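Turwood Mending Library: where we are with the grant
February 1, 2021

Hi Didier,

You asked for something short and plain this time, so I'm skipping the template and just telling you how it's going. Mostly well! A bit behind on the catalog, a bit ahead on everything else.

Quick reminder of what the money was for: a lending collection of sewing and mending gear for people in Turwood, plus a set of printed guides to go with it. You gave us the first half in the fall and the second half depends on this report, so no pressure on me at all.

The collection first. We now have 14 sewing machines that work and can go out the door. Two of those came to us with seized motors and I really thought they were goners, but Millet Repairs got them running again for the price of the parts (and a very large tin of cookies). We also have a serger, which everybody wants and which I'm keeping in-house until I've written a decent guide for it. Threading that thing is a whole afternoon.

Loans are running at about 80 a month, counting the small stuff like hoops, shears and buttonhole feet. People can keep a machine for 30 days and then renew once. I'd like to drop the renewal in the spring, as the waiting list for machines is getting long and it's mostly the same few households holding on. Let me know if you see a problem with that, your agreement letter mentions renewals in the second paragraph.

Now the guides. Hemming, zippers and patching are finished and printed, 1,000 copies in all, and the Heder branch has already asked for more of the zipper one. Darning is written but I'm not happy with the drawings. The heel section makes no sense unless you already know how to darn a heel, so I'm redoing it from scratch this month.

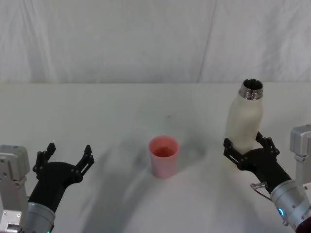

The catalog is where we've slipped. I had planned on having every item listed online by now, and we're maybe halfway. The Plurnari software is fine once you get the hang of it, but it was built for books and it keeps asking me for an author. I've been typing "none" a lot. I'd rather get it right than rush it, so can we move that deadline to the end of April?

Money: we're under on parts and over on printing, and it comes out close to even. The spreadsheet is attached, with the receipts in the second tab. The bobbin order hasn't been billed yet so that line is still a guess.

Next up is the darning guide, then the serger, then a call with you whenever suits. Mornings are better for me.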